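An Open Day at the Holroyd Pigment Works

I have wanted to get inside the Holroyd works ever since I bought my first tin of their ultramarine, so when the open day notice went up in October I had my name down the same evening. Mustham is a long way to go to look at paint. I'd go again tomorrow.

You come in through the old dye yard, which still has the stone channels in the ground where they used to rinse cloth. The company that owned the place before was all textiles, and a lot of the buildings kept their names, so you get a grinding room called the Wool Loft and a canteen called the Drying Floor. We were met by Araceli Olmedo, who runs the color lab, and she handed out coats and told us that anything we were fond of should go underneath. I had worn my good scarf. It went underneath.

First stop was the raw material store, and I could have stayed there all morning. Sacks of ochre, sienna and umber from all over the place, and every one of them with its own character when you get up close. Araceli opened two ochres that are sold under the same name and put a spoonful of each on white card. One leaned toward mustard and the other had a pinkish cast that you would never notice until they were side by side. She said the earths are harder to keep steady than anything made in a reactor, and every delivery gets checked against a standard that lives in a drawer in the dark.

The blues are kept at the other end. They make ultramarine here from clay, soda and sulfur, much as it has been made since the 1800s, and the kiln was cooling when we walked past, so we could smell it (matches and hot brick, mostly). Anselmo Pastor, who has worked the kilns longest, passed around a lump from an earlier firing that had come out green in the middle. They keep the failures on a shelf by the door, and some of them are gorgeous! I asked if I could buy one and he laughed, which I took as a no.

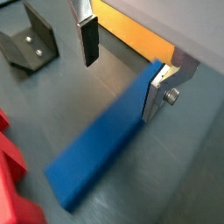
Grinding was the loud part. Three roll mills stand in a line in the Wool Loft, and the paste goes through each one until it passes the gauge, a little steel plate with a tapering groove in it. You drag the paint down the groove with a scraper and look for where the streaks start. We all had a turn. Mine was full of streaks, and Soledad Lozano, who was looking after our group by then, very kindly blamed the scraper. She showed us how the oil changes things too. Linseed yellows a bit with age, safflower stays paler but takes its time drying, and the whites and pale blues are made up in safflower for that reason. I had been using the two interchangeably for years. I have since relabeled half my shelf.

Lunch was soup and very good bread in the Drying Floor. I sat next to Morfudd Wogan, who paints narrowboats near Vurier and had come to ask one question about enamel. She got her answer before the soup was finished and stayed for the rest of the day anyway. If you ever want strong opinions on red, she's your woman. She won't have a cadmium on a boat, and she mixes her own signwriting red from a recipe she wouldn't tell me.

After lunch we had a talk on yellow from Valeriano Cifuentes. He used to restore painted furniture at Hemevton and he is a wonderful speaker, no slides, just a tray of little jars and a lamp. He started with lead-tin yellow, which dropped out of use so completely that people forgot it had ever existed, then went on to orpiment, gamboge, chrome and the cadmiums. The part that got me was when he moved the lamp. A chrome yellow that looked clean and lemony from the front turned almost orange with the light behind us, and the jar beside it hardly shifted at all. He thinks most people choose their yellows under the wrong light and then wonder why the kitchen looks sad by teatime. 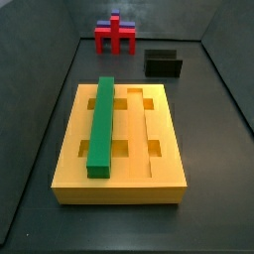

There was a long question session after that, mainly about fading. Valeriano's advice was to paint out a strip of anything you plan to use, cover half with foil, tape it in a south window and leave it for 6 months. Cheap, dull to wait for, and better than any label. I have 8 strips up in my back bedroom now and my husband has stopped asking.

The shop is at the end, of course. They sell dry pigment by the scoop, and there is a bin of ends where you can get up to 2 scoops of whatever's in there for the price of a coffee. I came home with a warm ochre, a violet I don't need and a jar of the pale ultramarine.

If you go: wear dark clothes, bring a lidded box for the pigment, and take the earlier bus, as the walk up from the Mustham stop is steeper than it looks on the map.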